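Early Readers Wanted for a New Mystery Series

Muditlow Press is looking for early readers for the first three books in a new run of mysteries by Signe Laxdal, and if you're the sort of person who stays up too late because there are only four chapters left, we would dearly love to hear from you. We're a small house and we've been putting out crime and suspense for a good while now, mostly paperbacks, mostly the kind that get passed between sisters and left in vacation cabins.

The first book is called Turkesix. It takes place over one winter in a ferry town where the harbor pilot has gone missing and his logbook has been mailed, page by page, to a retired schoolteacher who never met him. I won't say more than that! The second, Odoi, picks up with the same schoolteacher a year later, and the third is still being written, so the folks who join us now may well have a hand in how it turns out.

What we're asking is fairly simple, though it does take some time. You'd get each manuscript as a printed copy or a file for your e-reader, whichever you like better, and you'd have five weeks to read it. Turkesix runs to 526 pages in manuscript (Signe is trimming, she promises) and Odoi to 609. When you're done you fill out our reader's form and, if you're willing, join a phone call in the evening with Vibeke Kragh, who is editing the series. She'll want to know where you got bored, who you suspected and when, and whether the ending felt fair to you.

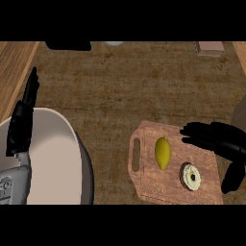
Do I need any experience with editing or reviewing to apply?

None at all. We have plenty of people in-house to worry over commas, and what we need from you is a reader's honest reaction, put in whatever words come naturally. Past readers have sent us everything from a neat typed report to a manuscript with "oh no" written in the margins, and both were useful.

We have 54 places this time. We'd like a good mix: people who read nothing but mysteries, people who read one every summer, people who gave up on the whole business years ago and might be coaxed back. You should be 18 or older and comfortable reading a long book in English. There is some violence in both stories, none of it drawn out, and a subplot in Odoi about a lost child that some readers may want to skip this round for. Please do tell us if that's you, and we'll keep your name for the next series with no hard feelings whatsoever.

It isn't a paid job, I'm sorry to say. Every reader gets a signed finished copy of each book they report on and a thank-you by name in the back pages, unless you'd prefer to stay out of it. We do ask that you keep the plots to yourself until publication, and there's a short one-page agreement to sign about that.

To apply, write to Gangadharan Thomas on our reader desk through the contact page, with "Early readers" in the subject line. Tell us a little about yourself, the last mystery you loved and the last one you threw across the room, and why. Keep it under 1000 words, please, as Gangadharan reads every letter himself and he does like to get home for supper. We're taking letters through the end of August and will write back to everybody, including those we can't fit in.

Warmly,
Noura Abu Hammour
Muditlow Press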